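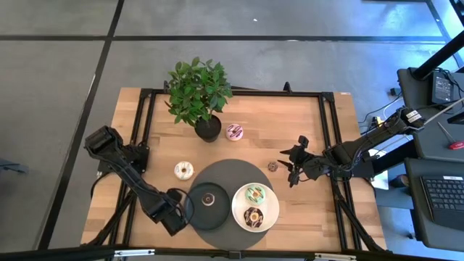 茶桌与甜点陈列 第二讲
甜甜圈:糖面、盘子和转台
讲义整理:Otakar Kolář
2021年10月13日

上一讲我们讲的是切片蛋糕,大家交上来的作业我都看了,有几份的切面漂亮得让我舍不得合上文件夹!这一讲换成甜甜圈。我盼这一讲盼了很久,因为甜甜圈可能是所有点心里最适合拿来学陈列的:它是圆的,中间多半有个洞,颜色几乎全在上面那一层,换一种糖面就像换了一件衣服。而且便宜,摆坏了也不心疼,吃掉就行。

先说一下今天要用到的词,后面反复会出现。

糖面:盖在甜甜圈上半部分的那一层,统称。白色半透明的叫糖釉,颜色饱满、不透明的叫糖霜,巧克力做的叫巧克力面。有些教材把它们分得更细,我们课上就用这几个。
淋线:用细口裱花袋或者勺尖拉出来的细条纹,颜色一般跟底色拉开。
撒糖:彩色糖针、糖珠一类。写作业的时候请写清楚是糖针还是糖珠,不要一律写“装饰”。
裸放:点心不垫盘、不垫纸,直接放在桌面上。
落盘:点心放进盘子里的那一下,包括位置和朝向。

一、从颜色开始

甜甜圈摆在一起,客人先看到的是颜色,然后才是形状。所以排一桌甜甜圈,第一步先把颜色排一遍,在纸上画圈圈就可以,用彩铅涂一下,比直接动手快得多。

粉色糖霜加深色巧克力淋线,是最讨喜的组合,放在浅色木桌上尤其好看。木头本身偏黄偏暖,粉色落上去会显得很柔,深色的淋线又把它收住,不至于甜得发腻(我说的是眼睛的感觉,嘴巴的感觉另算)。粉色还有一个好处,它旁边放绿色植物不会打架。一盆叶子油亮的绿植,旁边搁一个粉色甜甜圈,这一小块地方就已经成立了,什么都不用再加。

白色糖釉很多同学觉得没意思,我要替它说句话。白釉的甜甜圈是一桌里的休息处,眼睛看完粉的、绿的、棕的,总得有个地方歇一歇。上面撒几粒彩色糖针就够了,真的只要几粒,撒满了它就不再是白的了。去年有位同学把整罐糖针倒了上去,拍出来像一块地毯。味道倒是不错,我吃了。

薄荷绿是今天的重点。这个颜色很挑底:放在白瓷盘上清清爽爽,放在深色盘子上会显得发灰,放在木头上则要看木头的颜色。配巧克力淋线几乎不会出错,薄荷和巧克力在味道上本来就是老搭档,客人看到这个颜色就已经猜到口味了。颜色和味道要对得上,这一点请大家记在心里,蓝莓味就别做成橘色的。

巧克力面的甜甜圈最容易被摆坏。它颜色深,一不小心就变成桌上的一个黑点。解决的办法是给它一点亮的东西,浅色淋线可以,撒糖可以,两样一起上也可以。还有一种做法是在深色的圈上只留一道浅色的环形糖釉,我个人非常喜欢,简单得要命,又特别有精神。

最后是小东西:甜甜圈球、小圆饼、一口大小的棕色点心。它们单独放在桌面上的时候像个句号。放哪里都行,前提是周围留够空。挤在大甜甜圈旁边,看上去就像掉下来的碎块。

二、盘子

甜甜圈配盘,我们课上主要练黑盘和白盘。

白瓷盘:什么糖面都接得住,颜色还原得最准。适合一盘放两个的情况,一上一下或者一前一后,稍微错开。两个糖面要有差别,薄荷绿配巧克力色就很好,一冷一暖,一浅一深。要是两个都是粉的,那就只是两个粉的甜甜圈而已,没有话讲。

黑盘:带边沿的圆黑盘非常有戏,边沿会在点心外面画出一个圈,甜甜圈自己又是一个圈,圈套圈。深色的小甜甜圈放在黑盘正中央,再有一圈浅色糖釉,人的目光会直接被那道浅色环吸过去。放黑盘请放正中,偏一点点都看得出来。这跟白盘不一样,白盘偏一些反而活泼。

黑盘的麻烦是糖粉和指纹。落盘之前用干布沿着盘边擦一圈,落盘之后再擦一圈。Matěj Oravec上次来客座的时候,一个晚上带着四条布,同学们后来都学他,腰上挂得像擦鞋匠。学得好!

盘子和点心的大小比例,我们用11厘米的内径来练一个小甜甜圈,四周会空出一条匀称的黑边。盘子再大,点心就显得孤零零;盘子再小,边沿会碰到糖面,一碰就花。

课上用的盘子是Trnka的练习盘,厚,不怕摔。自己在家用什么牌子都无所谓,找到一个喜欢的黑盘和一个喜欢的白盘就能把今天所有的练习做完。

三、裸放

有人问,点心直接放桌上,这样可以吗?陈列课上可以,前提是桌面擦干净、晾干,并且裸放的那几个不拿来招待客人。如果是真的要请人吃,请垫一张透明的油纸,剪得比甜甜圈底部小一圈,远看看不出来。

裸放的好处在于松。一桌点心如果个个都有盘子,会像开会。留两三个裸放,散在盘子外围,整张桌子一下子就放松下来了。木桌的纹理也在帮忙:拼板的浅色木桌,一条一条的木纹本身就有方向,甜甜圈是圆的,没有方向,两样东西放在一起很舒服。

裸放的位置我给大家一个土办法。先把盘子都放好,退后几步,眯起眼睛看,哪里最空,往那个空处的三分之一位置放,不要放在空处的正中间。放在正中间会把空处填死。放完再退后,再眯眼。同学们第一次眯眼都会笑场,笑完请继续眯。

粉色的那个我习惯放在靠近绿植的地方,白釉的往中间挪一点,棕色的小圆点心放到另一侧去,离得远远的。这样三个点拉开,中间的盘子就被它们轻轻地围住了。大家不必照抄,我自己每次摆也都不太一样。

四、转台

深灰色的大圆垫或者转台,是我今年最爱的一件东西,请允许我多讲几句!

一张方正的木桌,上面全是圆的小东西,很容易散。放一块大的深色圆面在靠近客人的一侧,桌子就有了底盘,两个盘子往上一左一右,散掉的东西又聚回来了。颜色选深灰比选纯黑好用:黑盘放在深灰上还能看出盘子的轮廓,放在纯黑上就化掉了。白盘放在深灰上则亮得像个月亮。

左黑右白,或者左白右黑,都可以。我建议先试左黑右白。看东西的习惯多半是从左到右,先深后浅,越看越亮,心情会好起来。

两个盘子之间留多宽?练习时留一个指头。盘子挨着盘子会有磕碰的声音,也显得挤。要是转台真的会转,记得先转一圈试试,看盘子的边沿会不会蹭到旁边裸放的点心。这件事我吃过亏:一圈转下来,一个白釉甜甜圈被推下了桌,脸朝下,当然是脸朝下。

转台靠近桌子前沿的时候,请从侧面蹲下来看一眼,底座必须整个落在桌面上。台面稍微往外探一点问题不大,底座悬空就绝对不行。

Plilatix的那款转台阻尼比较大,转得慢,适合初学。Fliston的轻,一推就跑,适合手稳的同学。教室柜子里两种都有,用完擦干放回去,别把糖霜留在轴上,干了以后硬得像水泥。

五、绿植

一桌甜点为什么要一盆植物?从颜色上讲,甜点几乎都在暖色这边,加一团绿色,所有的暖色都会更暖。从高度上讲,甜甜圈是趴着的,盘子也是趴着的,整桌都在一个平面上,需要一样东西站起来。

选叶子密、有光泽的,盆要小,要圆,要暗。小黑盆最省心,它几乎会消失在叶子底下,人们只看到叶子。盆放在桌子后面那一边,靠中间,叶子可以盖过桌沿往外长,不用修得整整齐齐。叶子越过桌沿的那一部分非常珍贵,它让桌子看上去比实际大。

注意事项写在这里,请务必读完:
花盆底下擦干净,不许带泥。
当天早上不浇水,前一晚浇透。
不用有毒的品种,不用掉花粉的品种,拿不准就问我。
叶子不能垂到糖面上,裸放的点心和叶尖之间留一点空气。
有同学对某些植物过敏,上课之前请在群里说一声。

香味太重的也别用。上届有人搬来一盆迷迭香,整桌的甜甜圈闻起来像烤羊排,大家反而更饿了。

六、糖面的做法(课堂练习用)

这个配方为陈列而调,比平时吃的稍稠一点,站得住,不往下流。

白糖釉:糖粉81克,牛奶11克,香草精一滴。糖粉过筛,牛奶分次加,每次加一点点就搅匀。提起勺子,糖釉落下去的痕迹在碗里停留片刻再慢慢消失,就是对的。太稀加糖粉,太稠加牛奶,一次只加几滴。

粉色糖霜:在白糖釉的基础上加草莓粉,颜色够了就停。草莓粉会吸水,加完再调一次稠度。用色素也可以,牙签尖蘸一点,宁少勿多。

薄荷绿糖霜:白糖釉加绿色色素,再加极少的薄荷精。极少!薄荷精多一滴,就是在吃牙膏。颜色调到比你想要的稍浅一档,干了以后会深一些。

巧克力面:黑巧克力隔水化开,加20克淡奶油,搅到发亮。水汽千万不能进碗,进了水巧克力会结团,那一碗就留着做热巧克力喝吧。

淋线用的巧克力:同样的黑巧克力,不加奶油,装进裱花袋,剪最小的口。浅色淋线换成白巧克力。

蘸糖面的动作:甜甜圈拿在手里,面朝下,平平地放进碗里,轻轻转一下,提起来,让多余的糖滴回碗里,手腕一翻,放到架子上。整个动作要连着做,中间停顿就会有印子。架子下面垫纸,收拾的时候一卷就走。

淋线的动作:手在甜甜圈外面就开始挤,横着扫过去,到另一边的外面才停。许多同学在圈的边上起笔,于是每条线的头上都有一个疙瘩。线从外面来,到外面去,圈上只留下中间干净的一段。速度要快,快的线是直的。慢慢描出来的线会抖,像写检讨书。

撒糖要等糖面将干未干的时候。太早会沉下去,太晚粘不住。用手指轻碰边缘,有一点点粘就开始撒。从高处撒,散得匀。只想撒几粒的,用镊子一粒一粒放也行,我不会笑话你,我自己就这么干。

全部做好以后静置2小时再落盘。不要放冰箱,冷藏室里的湿气会让糖面出汗,淋线也会化开。

七、落盘的手法

两只手,一只手扶盘边,另一只手送点心。先把盘子放到位,再放甜甜圈,顺序别反过来。端着装好点心的盘子往转台上放,糖面一晃就碰边。

用手,用夹子,用小铲都可以,各有各的好处。用手最灵活,戴薄手套。夹子夹甜甜圈的侧面,夹下半部分没有糖面的地方,力气用到刚刚拿得住就行,面团很软,一捏一个坑。小铲从底下托,适合放到黑盘正中央,抽铲的时候贴着盘底平平地抽。

要调盘子的位置,就碰盘沿,不要推盘底,更不要推点心。手指搭在盘沿外侧,往想去的方向慢慢带。黑盘带边沿,抓起来很顺手,这也是我总把它派给新同学的原因之一。

甜甜圈的朝向也要管。淋线是有方向的,一盘里放两个都有淋线的,线可以平行,也可以交叉,不要几乎平行又差一点点,那种最难受。撒糖多的一面朝向客人。

八、看一桌东西的顺序

摆好以后,请大家按下面的办法检查自己的桌子,也按这个办法看别人的桌子。

先站在客人的位置。很多桌子从摆的人那边看很好,走到对面就不成样子。
看轮廓:后面高,前面低,中间有聚有散。
看颜色:有没有同样的糖面挨在一起?有没有哪一个深色的孤零零地沉下去了?
看空处:木头露出来的地方是不是够多。新手几乎都摆得太满,拿走一个,再看,多半会更好。
看边沿:盘沿、转台沿、桌沿,这几条弧线和直线之间有没有别扭的地方。
最后看干净不干净。糖粒、指印、巧克力渣,一样一样收拾掉。

别人的桌子请先说喜欢哪里,说具体一点。“好看”不算。“白釉那个放得离盘子远,我一眼就看见它了”,这样就很好。

九、课堂练习

练习甲:一张浅色木桌,一块深色圆垫,一个黑盘,一个白盘,一盆绿植。甜甜圈自选,糖面不得全部相同。先画草图,再动手。每人在桌边的时间是20分钟,到点就停手,哪怕还差一个没放。

练习乙:保持盘子不动,只移动裸放的点心,摆出一个热闹的版本和一个安静的版本。两个版本都画下来,旁边写几句话,说说你挪了什么。

练习丙:把黑盘和白盘里的东西对调,看看会发生什么。薄荷绿进了黑盘会怎样,深色小甜甜圈进了白盘又会怎样?我不告诉你们答案,自己看,看完来找我聊,我特别想听!

练习丁(选做):把植物拿走,想办法用别的东西把高度补回来。不许用蛋糕架。

十、常见问题

糖面裂了。
多半是太干太厚,或者静置的地方有风。下次稍微稀一点。已经裂了的,在裂缝上补一条淋线,没有人看得出来。

甜甜圈在盘子里滑。
盘底点一小滴糖釉,把甜甜圈粘上去。这招也适合转台。

颜色在灯下变了。
教室的灯偏冷,薄荷绿会更冷,粉色会发紫。调色的时候端到窗边看一眼。Zelteck那盏暖光灯可以借,登记在门后的本子上。

可不可以用买来的甜甜圈?
当然可以。买没有糖面的,回来自己蘸。我们这门课不考发面,想学发面的同学去隔壁Matěj Oravec的课,他讲酵母能讲到两眼放光。

黑盘总有一圈白印。
那是擦盘子的布上有糖粉。换布。

做完可以吃吗?
垫了油纸的和盘子里的可以,裸放的不可以。评完再吃,上次有人在我转身的时候把我的主角吃掉了,我到现在也不知道是谁。

十一、下次上课之前

把练习甲的草图上色,交纸质的。
带一只自己喜欢的盘子来,颜色不限,讲讲你为什么喜欢它。
在家里任选一种糖面做一次,失败了也带来看看,失败的糖面比成功的糖面更有讲头。
围裙请洗一洗。

下一讲是泡芙,会用到高脚盘,柜子最上面那一层,个子高的同学请早点到,帮忙拿一下。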